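Charity gifts instead of presents – what does the money really pay for?

Prarnham Community Board > Giving and Volunteering

Posted by giuliana_a, 28 November 2019

Hello all. My family decided that this year we will not buy presents for the adults. We will give the money to a charity that sells "gift cards" for goats, school desks, water filters and so on. I looked at the catalog of the Flusudgate Fund and I liked the water filters very much. Then I read the small letters at the bottom: "Your gift may be used where the need is greatest." So does my aunt get a card with a filter on it, and the money goes to office rent? I do not want to be rude to them, I only want to understand before I pay.

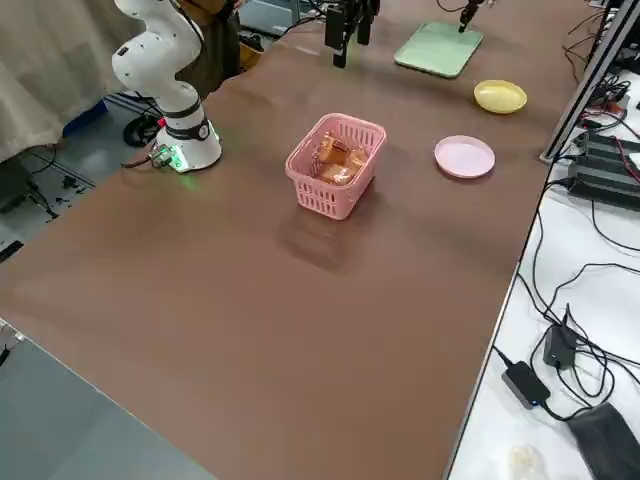 Robot arm at the table, green light on the base.

Posted by tamayo_reader

The small letters are normal. Almost every charity catalog has them. If everybody buys the goat and no one buys the school desk, they must be allowed to move the money. I gave two goats last year and I did not ask to see a goat.

Posted by pellworth

I disagree with tamayo_reader. If the card says goat, it should be a goat. They can write "support for farming families" on the card and then there is no problem for anyone. I wrote to them in August about exactly this and received a very polite letter which did not answer my question.

Posted by giuliana_a

Thank you both. pellworth, did they say at least which part goes to the programs? I found a yearly report on their site, but it is from the year before last and it puts "programs and outreach" together in one line. For me outreach can mean anything, also the catalog itself.
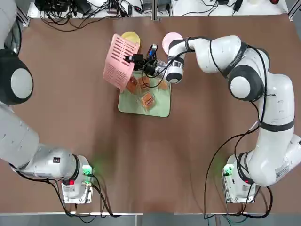 Nuanchan Yensuk: I packed filter kits for them for four months, so I can tell you a little. The filters exist and they are sent out. But they buy them in large orders, before the holiday gifts come in, so your gift pays back money that is already spent. I do not see a trick in this, but the catalog could explain it better.

Posted by pellworth

Then they should print that. It is one sentence.

Posted by giuliana_a

This helps me a lot, Nuanchan. I am less worried about the filters now. My other question is the mailing list. My mother gave once to Nidasov Relief and she received five letters before spring, with stickers and a pen inside. She felt guilty about the pen and gave again.

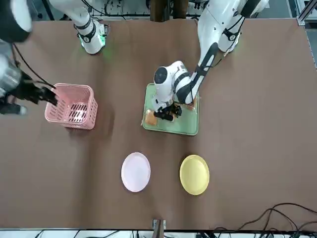
She is retired and she reads every letter to the end, so I would like to keep her name away from the next list. Can I order the card in my own name and give it to her by hand? The form asks for the address of the person who receives the gift, and it has a red star next to it.

Posted by tamayo_reader

Put your own address in both fields. I did it and the card came to me, without problems. There is also a box about "news from our partners" on the second page – take the check mark out, it is there from the start.

Posted by pellworth

Or give to the food pantry here in Prarnham and write the card yourself. You can go and see the shelves.

Posted by giuliana_a

We give to the pantry already, but thank you. I will order the filter tonight with my own address, and I will write to them about the yearly report. If they answer, I will copy it here.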